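The Grip That Wouldn't Let Go
A recycling line in Flurnberg spent a summer learning what a dead sensor wire can do

Wednesday, January 25, 2023

The first board cracked before lunch. Then another one, an hour later. By the end of the week the bin marked "do not resell" was full and the people running the Flurnberg plant had stopped calling it bad luck.

That was June. The plant takes in old office computers, 2,000 in a good month, and pulls out whatever can be sold again. Memory, drives, processors. Clerkora, the company that owns the line, had put in robot arms to do the dull part. Open case in, parts out, next case. It worked fine for months.

And then it didn't. The fault was small. A wire inside the wrist, the one that carries the grip force reading back to the controller, had started to fray where it bends. Most of the time it was OK. Every so often the signal dropped to zero, and zero, to the software, meant the fingers weren't touching anything yet. So they kept closing. And pulling.

Plastic clips went first. Then memory slots. One arm lifted a whole motherboard by its edge, case and all, and held it a hand's width off the table until somebody hit the stop button.

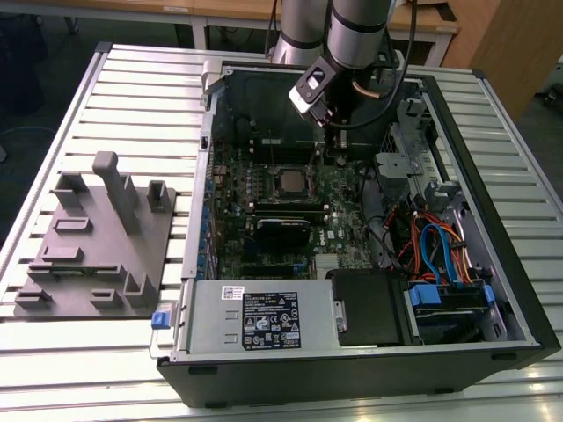 A robot arm over an opened desktop tower, with the fixture tray alongside.

No one was hurt. Worth saying early, because the plant's own report doesn't get to it until page 18. But it was closer than anyone liked. Twice in that same week a worker reached in to free a stuck part while the arm was paused. Paused, not powered down. The controller was still trying to close the grip, and the pause light on that model is the same amber as the "ready" light. Seen from the side you can't tell them apart.

Skinner, the outfit that services the arms, came in and swapped the wrist on the worst one. The cracking stopped. Everybody relaxed. Nine days later a second arm started doing the same thing, and this time the logs were kept.

The logs are dull reading but they tell it plainly. Grip force, grip force, grip force, zero, grip force. A gap of 75 milliseconds, sometimes less. Too short to trip the alarm, which had been set to ignore anything under 200. That number was picked during setup, to cut down on false stops. The line had been stopping too much, production was behind, someone raised the limit. Nobody wrote down who or why.

It's a familiar story to anyone who has worked near machines. The alarm is annoying so the alarm gets quieter.

The fix came in pieces. The wire now runs in a looser loop, so it bends less. The limit came back down. A reading of zero in the middle of a pull now counts as a fault and teh arm lets go and backs off. The pause light is blue. And there is a lock on the power switch, an actual padlock, with a key you have to take with you before your hands go in the case.

Workers had asked for the padlock before, on paper, the winter before any of this. It cost less than one of the motherboards.

Clerkora won't say how much the broken parts added up to. It did share the changes with Erier, a smaller recycler across the river that runs the same arms with the same wrist. Erier checked its own machines over a weekend. Two frayed wires, no broken boards yet. Their alarm limit had never been touched.

The line in Flurnberg is slower now, everyone there agrees on that much. More stops, a lot of them for nothing. An arm backs off, the light goes blue, somebody walks over with the key and looks in and its usually just a sticky clip.

They still walk over.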